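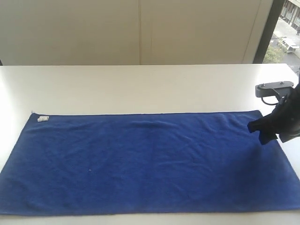 蓝色毛巾,平铺于白色台面。

Dulico 蓝色超细纤维毛巾使用评测
评测执笔:Elsie Treloar
复核:Ebise Gebretsadik
发布日期:03/07/2019

一、评测说明

本文评测对象为 Dulico 品牌长方形超细纤维毛巾,颜色为宝蓝色,由 Stevness 后勤用品组按常规零售渠道购入,未接受厂商赠送或赞助。本组长期为 Hulme 培训楼的公共茶水间、会议室及活动教室配置清洁与擦拭用品,选品时主要考察手感、吸水、掉毛、耐洗及收纳五个方面。同期参与比较的还有 Trukus 的同类产品,文中凡涉及两者差异之处均予注明。

本次共购入 13 条毛巾,其中 6 条投入日常使用,其余留作备用及对照。评测意见仅适用于本批次产品,厂商后续如调整面料或工艺,应以实物为准。

二、外观与做工

毛巾为单一深蓝色,无印花。面料表面有一层细软的短绒,触感柔和,与常见的光面擦拭布有明显区别。靠近一角处有一枚白色小标签,在深色布面上十分醒目,便于使用人员迅速辨认毛巾的方向。标签质地偏硬,擦拭漆面或屏幕时宜将该角折入内侧。若用于对划痕敏感的表面,本组建议沿缝线将标签小心拆除。

包边针脚较为均匀,拆封时未发现明显跳线。个别毛巾的边角略有线头,修剪后不影响使用。Trukus 产品在包边平整度方面稍好,但面料偏薄,拿在手中缺乏分量。

三、铺展与折痕

新品出厂时经压缩包装,初次展开后折痕较为明显,平铺于桌面时会出现浅皱和细小的隆起。用手掌自中央向两端抚平,可消除大部分皱褶,斜向的压痕则需经一次洗涤方能淡化。对于仅作擦拭用途的单位,此点无碍;若拟将毛巾作为台面垫布,或用于陈列器皿,则应事先洗涤并晾平。

面料本身柔软,抓握、揉团均不费力,用于擦拭杯口内侧、抽屉滑轨等狭窄部位时较为顺手。 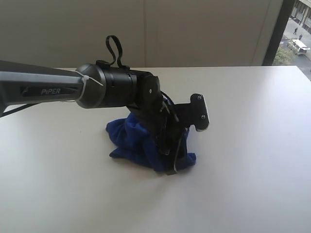

揉成一团后,布料能形成较为饱满的褶层,按压时有一定厚度,手指不易直接触及台面。擦拭固定污渍时,这一厚度有助于均匀施力。其不足在于布团松开后不会自行恢复平整,使用人员如未及时抖开,毛巾晾干后会留下较硬的皱痕,下次折叠时边线难以对齐。茶水间的几条毛巾即因此显得较为凌乱,后改为使用后随手挂起,情况有所改善。

四、吸水与擦拭

吸水测试在茶水间操作台进行,每次倾倒清水约 500 毫升,以一条干燥毛巾覆盖并按压。新品首次使用时吸水偏慢,水珠在绒面上停留片刻后方才渗入;洗涤两次之后,吸水速度明显加快,一条毛巾即可将台面水渍基本收净。拧干较为容易,对手部力量要求不高。

在干擦方面,毛巾对浮尘的附着效果良好,用于白色桌面时,擦后无可见条痕。对于已干结的咖啡渍和糖渍,须先行润湿,单靠干擦难以去除。油污处理能力一般,灶台及抽油设备表面仍应配合清洁剂使用,且沾油后的毛巾应单独洗涤。

五、掉毛与褪色

深色毛巾用于白色台面,掉毛与褪色问题最易显现,亦为本次评测的重点。前两次洗涤时水中有轻微浮色,与浅色织物同洗存在染色风险,务请分开处理。第三次洗涤后,浮色基本消失。湿毛巾在白色台面上静置一夜,未留下蓝色印迹。

掉毛情况总体较轻。需要注意的是,短绒面料容易吸附外来的白色棉絮和纸屑,在深蓝底色上颇为显眼,观感受到影响。建议避免与棉质毛巾同机烘干,亦不宜与纸巾混放。Trukus 产品为浅灰色,同等条件下棉絮不易察觉。

六、洗涤与收纳

本组采用 4 条一组的方式轮换洗涤,水温以温水为宜,不使用柔顺剂。柔顺剂会在纤维表面形成覆膜,使吸水性能下降,对照样品中已观察到这一现象。晾干所需时间较同尺寸棉毛巾为短,悬挂于通风处即可。

收纳时,对折两次后再卷起,占用空间较小,但卷放过久会重新产生折痕。如柜内空间允许,平放更佳。

七、评定意见

Dulico 毛巾手感柔软,经洗涤后吸水性能可靠,适合办公场所的日常台面擦拭,也可用作临时垫布。主要缺点为初期浮色、易显棉絮,以及新品折痕较重。对外观整洁要求较高的接待区域,本组倾向于选用浅色产品;茶水间及活动教室则可继续采用本品。

经 Ebise Gebretsadik 复核,同意将该毛巾列入 Hulme 培训楼常备用品目录。耐洗性能的跟踪记录将于九月补充至本页,各使用部门如发现脱线、异常褪色等情况,请将样品连同使用说明一并交至 Stevness 后勤用品组。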